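What I Saw at the Vollari Open Day

So I finally made it over to Vollari for their open day, after promising three newsletters in a row that I would. It was Tue 3 February, it was sleeting, and I had a cold, but I'd already told Kalliopi I'd drive and she doesn't let you out of things like that.

If you haven't been, it's the long low building past the Ortner warehouse, and you have to sign in at a side door that looks like it belongs to a dentist. There were 23 of us on the list for the afternoon group. Name stickers, coffee, decent cookies (the almond ones went fast, sorry), and then Ursina Pfister came out and took us straight upstairs with no slideshow at all. Bless her for that.

The team up there works on getting robot arms to pick up ordinary household stuff. I expected a big arm swinging around behind a fence. What we got first was a simulator, up on a wall screen, where a computer version of the gripper practices on computer versions of things you'd find in a kitchen. They call the project Dudisum and I forgot to ask why. Ursina ran it live and let people shout out what they wanted to see. Somebody wanted an egg. No eggs yet, she said, so we got the salt shaker.

I didn't expect to get so wrapped up in a salt shaker! But the thing has flat sides on the body and then a round cap, so the fingers have to deal with two very different shapes depending on where they land. Ursina stopped the run partway and swung the view in close so we could see where the two fingers were touching. They had it by the cap, with the whole shaker tipped way over and the holes pointing down and off to one side. Kalliopi whispered that in her kitchen that would be salt all over the counter, and I'm afraid I laughed louder than I meant to.

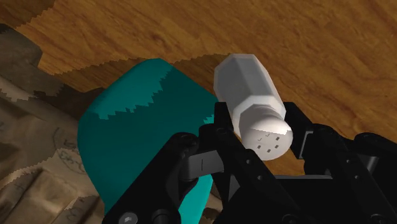
Ursina's point was that a grip can be good for holding and still be lousy for whatever you wanted to do next. Setting the shaker down on its base from there means turning it most of the way over, and passing it to a person is another problem again. They run each object 413 times in a batch, changing the start position a little every time, and then go back through the odd ones by hand. She said the odd ones are where she spends most of her week. I asked if that gets boring and she said only on Fridays.

After that we split up. Half the group went with Fabian Bühler to look at the real arm, which was slower and a lot noisier than I'd pictured – it makes a sort of sigh every time it stops. We got around 30 minutes with it. Fabian was very patient with a man who kept asking about dishwashers. The answer, if you're wondering, is that they aren't working on dishwashers.

Parking is a pain, so go early or use the lot behind Ortner, where they don't seem to mind. Bus 64 stops right out front if you'd rather skip the whole business. The next open day is in May and sign-up is by email through the front desk. Kalliopi wants to go again and I've said I'll drive, so that's two seats in the back if anyone needs a ride.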